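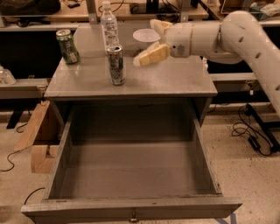 Schrank mit offener Schublade, zwei Getränkedosen obenauf

Von: Torben Reuter
An: Stovura-Liste
Betreff: Re: Spielstände nach dem Formatwechsel, Server Jollach

Hallo zusammen,

ich fasse zusammen, was ich bis jetzt zum neuen Speicherformat herausbekommen habe, und antworte weiter unten auf Wiebkes Mail. Ich bin ein paar Tage nicht zum Schreiben gekommen, deshalb alles auf einmal.

Zum Stand der Dinge: Seit dem Aprilupdate legt Stovura die Spielstände nicht mehr als einzelne Datei ab. Es gibt jetzt pro Welt einen Ordner mit einer Kopfdatei und vielen kleinen Kartenblöcken. Beim ersten Laden wird der alte Stand umgewandelt, die alte Datei bleibt mit der Endung .alt liegen. Auf Jollach hat die Umwandlung geklappt, allerdings erst im zweiten Anlauf. Beim ersten Mal ist der Dienst ohne Meldung ausgestiegen. Im Protokoll stand nur, dass ein Block nicht gelesen werden konnte, und zwar einer am Nordrand, wo Anoma damals die Schleuse gebaut hat. Ich habe die Sicherung vom Vorabend eingespielt, damit lief es durch.

Der alte Spielstand war 92 MB groß. Der neue Ordner belegt auf der Platte deutlich mehr, lässt sich aber gut packen. Für die nächtliche Sicherung macht es wenig Unterschied. Wer zu Hause eine Kopie der Welt hält, sollte wissen, dass jetzt immer der ganze Ordner kopiert werden muss. Kopfdatei allein reicht nicht, das Spiel zeigt dann zwar den Namen der Welt an, bricht aber beim Laden ab.

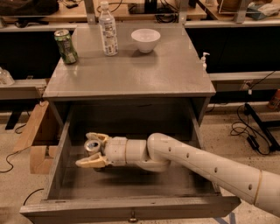 Silberne Dose in der Schublade

Mit den Mods sieht es gemischt aus. Thammasiri läuft, sobald man die neue Fassung von Wagner Queiroz nimmt. Die alte Fassung lädt ohne Fehler, setzt aber alle Flussbetten auf die Standardtiefe zurück, und das wird beim nächsten Speichern übernommen. Bitte also vor dem Verbinden prüfen, was bei euch installiert ist. Im Startmenü steht die Fassung unten links, man muss dazu den Modnamen einmal anklicken.

Das Paket mit den zusätzlichen Brücken habe ich auf dem Server vorerst abgeschaltet. Die vorhandenen Brücken bleiben stehen, man kann nur keine neuen setzen. Wagner hat geschrieben, dass er sich das ansehen will, einen Termin hat er nicht genannt.

Noch etwas zum Ultura-Starter. Der aktualisiert Mods jetzt von allein, wenn man es ihm nicht verbietet. Unter Einstellungen, Bibliothek, Erweiterungen gibt es einen Haken, der standardmäßig gesetzt ist. Ich würde ihn herausnehmen. Sonst habt ihr irgendwann eine neuere Fassung als der Server und kommt nicht mehr drauf, mit einer Meldung, die nach einem Netzwerkfehler aussieht (Verbindung wurde zurückgesetzt). Ich habe einen halben Abend an der Firewall gesucht. 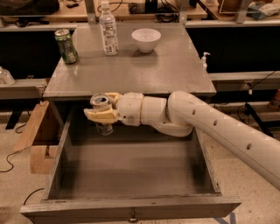 Wiebke Brandes schrieb:

> Hallo Liste,
>
> bei mir ist nach dem Update die halbe Welt weg. Genauer gesagt
> meine eigene, nicht die auf dem Server. Der Starter sagt, die
> Cloud sei auf dem neuesten Stand, aber geladen wird ein Stand
> von vor der Hafenerweiterung. 224 Spielstunden stecken da drin,
> ich hätte die ungern verloren.
>
> Kann man die .alt-Datei einfach umbenennen? Und stimmt es, dass
> man danach nicht mehr zurück zur vorigen Spielversion kann?
> Bastian hat so etwas angedeutet.
>
> Außerdem: Ich kann mich auf Jollach anmelden, lande aber jedes Mal
> am Startpunkt und nicht dort, wo ich mich abgemeldet habe.
> Geht das anderen auch so?
>
> Gruß
> Wiebke

Zur ersten Frage: Ja, umbenennen geht, aber nicht im laufenden Betrieb und nicht mit eingeschalteter Cloud. Bei mir hat folgende Reihenfolge funktioniert:

Spiel und Starter komplett beenden, auch das Symbol neben der Uhr.
Den ganzen Ordner mit den Spielständen an eine andere Stelle kopieren.
Netzwerkverbindung trennen, dann den Starter im Offlinemodus öffnen und den Cloudabgleich für Stovura abschalten.
Den neuen Weltordner löschen, die .alt-Datei in .sto umbenennen.
Spiel starten, Welt laden, warten. Bei großen Welten sieht es lange so aus, als ob nichts passiert.
Wenn alles da ist, unter neuem Namen speichern.

Erst danach das Netz wieder anschalten. Beim Cloudabgleich fragt der Starter, welcher Stand gelten soll. Dort den lokalen auswählen. Das Fenster ist missverständlich beschriftet, "Dieses Gerät" ist richtig.

Zur zweiten Frage hat Bastian recht, was den neuen Ordner angeht. Die vorige Spielversion kann ihn nicht lesen. Solange du die .alt-Datei behältst, kannst du aber zurück. Im Ultura-Starter gibt es unter Betas noch den Zweig "vorherige". Wie lange der angeboten wird, weiß ich nicht. Ich würde mich nicht darauf verlassen und die Datei zusätzlich auf einen Stick legen.

Mit dem Startpunkt bist du nicht allein, Anoma hat dasselbe gemeldet. Die Positionen der Spieler liegen in einer eigenen Datei, und die ist bei der Umwandlung leer angelegt worden. Beim Abmelden wird sie neu geschrieben, allerdings nur, wenn man sich über das Menü abmeldet. Wer das Fenster einfach schließt, steht beim nächsten Mal wieder am Startpunkt. Könntest du das bitte einmal über das Menü probieren und hier schreiben, ob es hilft? Inventare sind nicht betroffen, die habe ich stichprobenweise mit der Sicherung verglichen.
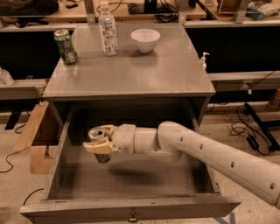
Zerdrückte Dose im Greifer

Dann noch zur Blockgrenze. Im neuen Format wird ab rund 1000 Objekten je Kartenblock gewarnt. Es ist nur eine Warnung, gespeichert wird trotzdem. Auf Jollach trifft das 2 Blöcke, den Güterbahnhof und das Lager südlich davon. Das meiste dort sind liegen gelassene Schienenstücke und Kisten. Wer da noch etwas braucht, möge es bitte abholen, ich räume den Rest weg, wenn sich keiner meldet. Die Gleise selbst fasse ich nicht an.

Bastian Kleinschmidt hatte außerdem gefragt, ob wir den Server tagsüber abschalten können, um Strom zu sparen. Technisch ist das kein Problem. Die Produktion läuft dann in der Zeit nicht weiter, das müssten alle wollen. Mein Vorschlag wäre, ihn von zwei Uhr nachts bis mittags aus zu lassen. Die Sicherung würde ich davor legen. Einwände bitte an die Liste und nicht an mich privat, sonst verliere ich den Überblick.

Das Kennwort für den Server ist unverändert. Die Portfreigabe ebenfalls, wer eine eigene Verknüpfung angelegt hat, kann sie weiter benutzen.

Viele Grüße
Torben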